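Notebook, bench 2, wrist camera segmentation
10/05/2021

Carried on with the false grasp proposals. To recap for whoever reads this after me: the planner is supposed to return an empty list when there is nothing to pick up in the middle of the table. What it returns is a confident list of things to pick up in the middle of the table.

Ran the Hedinel segmenter on the replay set from last night, 816 images, default thresholds. It proposed a grasp on bare table in 245 of them. Vlastimil Sokol looked at the number and asked whether we had considered selling it as a cleaning robot. Noted.

Sorted the bad ones by what the mask had latched on to. Nearly all of them fall into two heaps. The first is soft shadow. The mask grows along the dark band until it finds a gradient it likes, then closes up and calls itself an object, usually a long flat one. The second is marks on the tabletop. They are tiny, but the depth hole filling smears them into little bumps, and a bump with a coloured middle scores very well. Put the two together and the score goes up again, as they are merged into one blob before scoring. I wrote that merge step. I remember being pleased with it. 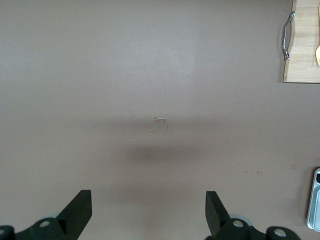
Why not just raise the score threshold until the phantom grasps go away? Raising it drops thin real objects first, because they score lower than the phantoms do, so we would be trading a silly failure for a worse one.

Tried it anyway to be able to say I had. Spoon handles went straight away.

What I did in the end:

Moved the merge to after the height test, so each blob has to stand up on its own before it gets to join anything. Height is now taken from the raw depth, with holes left as holes. If a blob is mostly hole it gets flagged as unknown and the planner asks for a second view from a bit lower down. Sokol wanted unknown to mean "skip". I wanted it to mean "look again". It is a config switch now, so we were both right — default is mine.

Also masked out the fingers properly. The old mask came from the Kolář gripper drawings and was 6 pixels short on the inner edges, which gave the segmenter a nice dark sliver to get excited about whenever the fingers were open. Redrew it by hand over a real image. There is presumably a calibrated way to do this. It took less time than finding the calibration file would have.

Things at the edge of the view are still a mess. A cutting board or tray that is only partly in sight gets a centroid worked out from the visible corner, so the grasp lands somewhere nobody would hold it. Left alone for now. The right fix is in the Skeson planner wrapper, which ought to refuse any blob touching the border and move the arm first. I opened that file, read the comment at the top ("temporary, June"), and closed it again.

Rerun of the full replay set is going on the Stollport machine. Do not reboot it. If the fan is loud, that is the rerun.

To do: border rule, a regression test with shadow only, and delete the old finger mask before somebody loads it by habit, most likely me.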